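House rules for the arm, second version
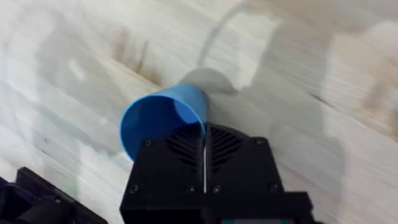

We have written our rules down again. The first set was one side of paper that Veronika Hubmann and I put together in an afternoon, and it lasted well enough while there were only the two of us. Now other people use the bench and they ask sensible questions that the paper didn't answer. The one that came up most was when you are allowed to put your hand in. Take a blue plastic cup lying on its side right in front of the gripper. Everyone's first instinct is to reach over and stand it up. Under the new rules you don't, unless the arm is in a protective stop or powered down, and you have said so out loud. It takes a few seconds and it is the rule people complain about most.

I'm putting the whole lot here as a few people asked for it after my last post. It covers a small bench in a small workshop, with one arm, light objects and adults who have been shown what to do. If you run anything bigger or faster, or have the public walking past, you need a proper risk assessment done by someone qualified, and so did we for some of it.

Before anything moves

Whoever is running the session is the operator. There is one operator at a time and their name goes at the top of the log sheet. If you swap halfway through, you write the new name and the time. We had a spell of two people both thinking the other had hold of the stop button, and that was enough to make this rule number one.

The operator presses the stop button at the start of every session and checks that the arm will not move. Then they release it and check that the arm does not start by itself. Both halves matter. Veronika found last year that one of our older scripts picked up where it had left off as soon as the button was released. That script has gone.

Look along the cables by hand, from the base to the wrist. Check the screws on the gripper housing with the proper driver, not with a fingernail. We do that on the first session of the week, and again after any hard contact. A screw that has turned is written down even if you have tightened it.

Clear the bench of anything not in the task. Phones, mugs you are drinking from, tape, the driver you have just used. Bronwyn Rakena, who started with us in the spring, asked whether a notebook counts. It does.

Speeds

The first run of any new or edited program is done at 31 per cent. People ask why 31. The controller has a slider, and when we were choosing a number that was where it happened to be sitting. At that setting I could comfortably watch the arm and still stop it before it reached anything. Any low number you have tested would do as well. The point is that it is written down and is the same for everybody.

If the first run is clean, you can go to 68. You stay at 68 for the rest of that session. Going to 100 needs a second person to have watched a complete run at 68, and both of you initial the sheet. We hardly ever need 100. Most of what we do is picking up cups and blocks and putting them somewhere else, and it doesn't get any more useful for being quick.

One practical note about speed. When the arm moves quickly the wrist camera smears everything, and you can't tell the grain of the table from a mark on it. If the program depends on what the wrist camera sees, it should slow down or pause before it looks. We used to leave that to whoever wrote the program. Now it's in the rules.

Hands

Nobody reaches into the marked area while the arm is live. The marked area is the full reach of the arm plus a margin, and it is taped on the floor as well as on the bench. The tape on the bench wears off, so check it.

To go in, the operator presses stop, says "stopped", and waits for the other person to say "going in". When they are out again they say "clear". I know how this sounds in a quiet room with two people in it. We did feel daft for the first week.

The operator does not go in with the stop released, even for a moment, even when the program has finished. A finished program and a stopped arm are different states. Ours will wait in position with the motors on for as long as you leave it.

No loose sleeves, lanyards or long necklaces. Long hair tied back. Gloves off, unless the job in hand calls for them.

When something falls over

This section is new, and it took longest to agree. Objects get knocked over all the time. The old paper said "reset and carry on", and everyone did that differently. Some people stood the object up and restarted from the middle. Some let the arm have another go. Bronwyn once let it try for most of a morning, which told us a fair bit about the gripper but made a mess of the log.

What we do now is as follows. If the object has tipped over but is still inside the working area, and the program was written to cope with that, let it try once. If the program wasn't written for it, stop. If the object is against the gripper or under it, stop whatever the program says, and back the arm away by hand at the lowest speed before anyone touches the object. If the object has left the bench, stop.

In every case it goes in the log as a fall, with the time and what you did. You don't have to say whose fault it was and there is no column for it. I took that column out. People were leaving falls off the sheet when it was there.

Do not alter the program to get round a fall in the middle of a session. Finish or abandon the session, then edit, then start again at 31.

Things on the table

Use light plastic objects where the task allows. No glass, no china, nothing with a liquid in it. Bright colours help the camera and they help the people too.

Marks on the wood can stay. A knot or a stain is a fair thing for a vision program to have to deal with, and I would like us to stop covering them up with paper. But if you add a mark, such as a cross to show where something starts, put it on removable tape and take it off afterwards. There were crosses all over the bench at one stage, and no one could say which were in use.

Shadows count as well. If you move the lamp, write it down. Veronika lost two days to a program that worked in the mornings only.

Keeping the log

One sheet per session, in the folder by the door. Date, operator, program name, version, speed, number of runs, falls, stops, anything odd. We have 71 sheets under the old system and I went through all of them before writing this. About half the columns had never been filled in, so I dropped them. The ones that are left have to be filled in, and "none" is a perfectly good entry.

Near misses go on the same sheet. A near miss is anything that made you reach for the button in a hurry, whether or not you pressed it.

What we left out

We talked about fitting a light curtain, and decided to get a quote in September when the budget is clearer. It would be better than tape. Until then the tape and the talking are what we have, along with the speed limit.

We also talked about making everyone sit a short test. Bronwyn was for it and I was against. For now, new people do three sessions alongside one of us and then run one with us watching. If they forget to say "clear", they do another.

We did not try to copy out the published robot safety standards. I've read the parts that apply to us and the rules above are meant to sit underneath them. If you find somewhere that ours are weaker, please tell me and I'll change it. The printed copy is on the wall next to the stop button and the old one is in the recycling, so if you still have a photo of the first version on your phone, please delete it.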